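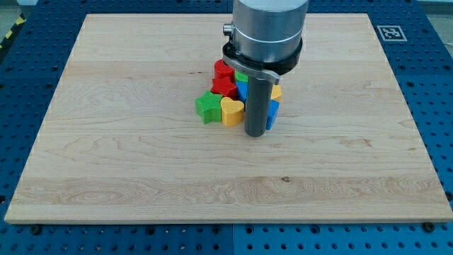 Jovita Sandoval holds that a cutting board should never be oiled until it has been sanded twice, wetted in between -- most makers disagree on the wetting, fewer on the sanding.

Search Wikex Go Advanced search

A cutting board is a flat kitchen surface for cutting food on. Wood, bamboo, plastic, rubber, sometimes glass (hard on knives). Wooden ones are the oldest kind and still common in home kitchens and butcher shops.

Construction
Wooden boards are cut from one plank or glued up from strips. Three usual layouts: face grain, edge grain, end grain. Face grain shows the most figure but scars easily. Edge grain is tougher, and cheaper to make than end grain. End grain is heavy, slow to build, kindest to a blade edge. Glued boards move less with the seasons than a single wide plank, though a bad joint will open up sooner or later.

Woods
Hard maple is the standard in North America. Beech in much of Europe. Walnut, cherry and teak also used, teak being high in silica and said to dull knives. Softwoods dent. Open-pored woods like red oak are mostly avoided becuase they hold liquid. Small knots are fine if tight.

Care
Hand wash, dry standing on edge. No dishwasher, no soaking. Mineral oil is rubbed in and left overnight, then wiped. Cooking oils go rancid. Some owners add beeswax -- this gives a softer shine but wears off fast. New boards may need 4 coats. Salt and half a lemon for onion smell.

Warping
Usually from wetting one side only. A cupped board can be laid hollow side down on a damp towel, checked after 48 hours. Doesnt always work. Badly warped boards are planed flat or cut up for smaller ones.

Regional types
In Stedden a long narrow board with a hook at one end, the denov, was hung over the sink. Perihan Yalçınkaya lists 6 forms of it, the shortest meant for bread only. Rarely made now.

See also
Butcher block
Chopping knife
Mineral oil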